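Workshop > Kits & Parts > Reviews

Review: The Gatholm Starter Walker

Posted 14 Sep 2020 by Ye-seo Hong
Filed under: Beginner Kits, Walking Robots, Soldering Optional
9 comments

I have wanted a walking robot on my desk since I was in middle school, and the Gatholm Starter Walker finally got me there. It's a four-legged kit with two motors, a small control board and a bag of parts that looks scary when you tip it out on the table. Don't panic! The bags are numbered and the book follows the numbers (mostly, see below).

I'd built one other kit before, the Zaugg line follower, which was fun for an evening and then went in a drawer. The Gatholm is a different sort of build. You put the legs together first, then the crank that swings them, then the body, and you don't power anything up until page 52. I kept wanting to skip ahead and I'm glad I didn't, as the crank has to sit at exactly the right angle before the body closes over it.

The screws are good. I know that's a strange thing to get excited about, but anyone who has stripped a tiny soft screw on a cheap kit will understand. These bite cleanly, the driver in the box fits them, and there were a few spares left over when I finished. The legs are thick plastic with a bit of flex, and so far mine have survived two falls off the desk.

Now the book. The drawings are big and clear, and then bag 4 arrives and there's a step where the left and right cranks look exactly the same on paper. They aren't! One has a small notch on the inside. I put them on backward, closed the body, switched it on, and the poor thing shuffled in place like it was trying to wipe its feet. Taking it apart again cost me most of an afternoon. If you buy this kit, mark the notched one with a bit of tape as soon as you open the bag.

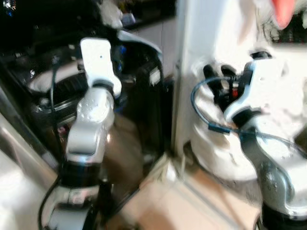

Once the cranks are the right way around, the walk is lovely. It has a kind of rolling sway to it, and the sound of the feet on a wood floor is very satisfying. On carpet it struggles. Low pile is okay if the batteries are fresh, but anything deeper and it just digs in. The rubber foot covers help with grip, though one of mine kept popping off until I added a dab of glue.

Programming is done over a cable with the Drernent editor, a free download where you snap blocks together on the screen. I had the robot turning in a circle in about 9 minutes, and my niece had it doing something she called a dance not long after that. You can switch to typed code whenever you like, and the editor shows you what your blocks look like as text, so you sort of learn it by accident. I love that. My one complaint is that it forgets the port every time you unplug the cable, and you have to pick it again from a menu.

Battery life is fine for playing around. I switched to rechargeables after the first set and haven't noticed any loss in speed. The battery door is held on with a screw, so keep the driver handy.

I also tried the Troltance distance sensor add-on, sold separately, and would say get it if you can. It clips on the front and plugs straight into the board, no soldering at all. With it fitted, the walker stops short of the wall and backs away, and it suddenly feels like it has a mind of its own. The sample program turns a little too late for my taste, so I raised the trigger distance and it's been great since.

Good for: patient kids with a grown-up nearby, and grown-ups who never got over wanting one.
Less good for: anybody in a hurry, or homes with shaggy rugs.

I started mine in May, took it apart for paint over the summer, and it went back together without a fuss. It's now bright orange with black feet. Next I want to see if it can carry a small phone tripod without tipping over, and I'll update this review when I've tried it.

Tags: walker kit, quadruped, block coding, distance sensor
52 shares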